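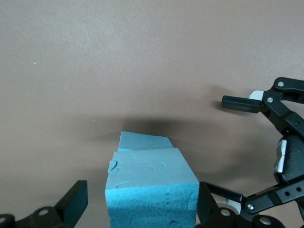
Un bloque de espuma azul claro delante de un fondo liso.

Mayo | Por la traductora de la serie Drosine

Utilizamos cookies propias y de terceros para mejorar su experiencia. Si continúa navegando, acepta su uso. Aceptar

Traducir el suspense romántico: notas para la charla en la librería Serrano

Duración: 20 minutos, más las preguntas. Empezar a las siete y no esperar más de unos minutos a los que llegan tarde.

1. Saludo

Dar las gracias a la librería. Decir que el español no es mi lengua materna y que lo aprendí ya adulta. Traduzco a él en pareja con una revisora nativa, que lee cada capítulo dos veces. Quien quiera preguntar por este método, mejor al final, porque es un tema largo.

Preguntar a la sala quién ha leído algún tomo de Drosine. Si son pocos, contar el argumento en dos frases: una forense vuelve a Pristholm, ciudad pequeña con puerto, para vender la casa de su padre. En el sótano encuentra las cartas de un hombre que oficialmente murió ahogado.

No revelar quién escribe las cartas.

2. El problema de la longitud

El original del tercer tomo tenía 649 páginas. La edición de Favlow en español salió con 596, y algunos lectores escribieron a la editorial convencidos de que habíamos cortado escenas. No falta ninguna escena. Cambiaron el formato y el tipo de letra, y ganamos una línea por página.

Aprovechar para explicar lo contrario: el texto español es casi siempre más largo que el inglés. En una novela tranquila esto no molesta. En una persecución, sí. Leer en voz alta el párrafo del muelle, primero mi versión inicial y después la publicada. (Las dos hojas están en la carpeta verde.)

Hacer pausa aquí. La primera versión tiene cinco gerundios y quiero que se oigan.

3. La frase corta

En inglés el thriller vive de la frase sin verbo. «A step. Another. Silence.» Se puede hacer en español, pero a la tercera vez en la misma página el lector siente que lee un telegrama. Mi solución es juntar dos de cada grupo con una coma y dejar sola la última. No es regla, hay capítulos donde no la seguí.

Mencionar el capítulo 17. Es el más corto del libro y el que más tiempo me costó. Toda la acción ocurre a oscuras y la autora no dice nunca qué personaje habla. En inglés «I'm tired» puede decirlo cualquiera. En español hay que elegir entre «cansado» y «cansada», y con una sola vocal se descubre al culpable. Escribí «no puedo más». Otros ejemplos si queda tiempo: «alone», «sure», «ready».

4. Tú y usted

Este punto suele gustar al público, se puede alargar un poco.

La forense y el inspector se conocen en la página primera y se besan bastante más tarde. ¿Cuándo empiezan a tutearse? El original no ayuda. La editorial proponía hacerlo después del beso, que es lo lógico. Yo preferí que ella pasara al tú durante una discusión, muy enfadada, sin darse cuenta, y que él siguiera con el usted todavía dos capítulos. La revisora estuvo de acuerdo y Favlow aceptó con una condición: que fuera igual en toda la serie. Por eso en el segundo tomo, que se reimprimió después, tuvimos que corregir varios diálogos.

Preguntar: ¿a alguien le sonó extraño? Escuchar dos o tres respuestas, no más.

5. Las escenas de amor

Tono sereno, hay público de todas las edades.

El vocabulario es el problema principal. Las palabras españolas disponibles son o médicas o demasiado fuertes, y las que quedan en medio suenan a novela de hace cincuenta años. Intento trabajar con los verbos y dejo los nombres en paz. También quito adjetivos posesivos: «her hand on his shoulder» no necesita ninguno de los dos.

Contar la anécdota de la errata («botas» por «bocas») solamente si la sala está animada.

6. Los títulos

El título de la serie se quedó como estaba. Drosine es el nombre del barco y no significa nada en ninguna lengua que yo conozca. Para el tercer tomo hicimos una lista y ganó la propuesta del departamento comercial. La mía era peor, hoy lo veo.

Pristholm tampoco se traduce. Me preguntan a menudo cómo se pronuncia: yo digo la hache un poco aspirada, pero en el audiolibro no se oye.

7. Cierre y preguntas

Leer media página del comienzo del cuarto tomo. La editorial lo permite, con tal de que nadie grabe. Pedirlo antes de abrir la carpeta.

Posibles preguntas:
– Si se puede empezar por el segundo tomo. Se puede, pero se pierde la historia del padre.
– Si hablo con la autora. Por correo, con listas de dudas, una por tomo.
– Fecha del cuarto. No está confirmada, no prometer nada.

Recordar que los ejemplares están en la mesa junto a la caja. Agua. Devolver el micrófono.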